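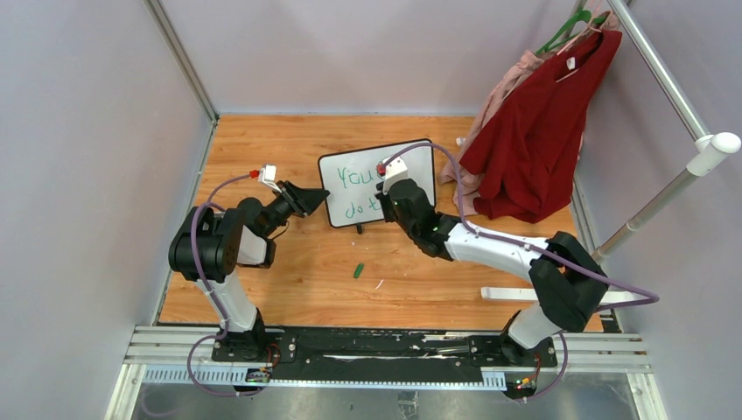 The Noh kit on my bench, both arms at the whiteboard.

Review: Noh two-arm kit, built at home
By Kamran Mohmand, 14 October 2021

I paid $1,693 for the kit, shipped to Waltport. It comes as two arms, the base rail, two wrist cameras and a bag of 354 fasteners. The walls and the wood floor are my own. Assembly took me 2 weekends.

The joints are solid. With the arms stretched out I get very little sag, and the grippers close evenly. The pointed fingers are good on thin things like a marker or its cap, less good on anything round.

Cable routing is the weak part. The purple camera cables need a wide loop to clear the wrist, and the clips supplied are too small for them. I bought bigger ones.

Software is called Alia. Setup was easy, but it drops one camera after up to 50 minutes and has to be restarted. Support answered my email the next day and said a fix is due in December.

A small tabletop whiteboard makes a decent test piece. It is light enough to get knocked crooked, so you learn fast how careful the arms are.

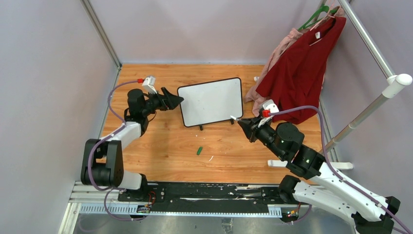
Verdict

Good hardware, average cable kit, software not finished. I would buy it again at this price. Four stars.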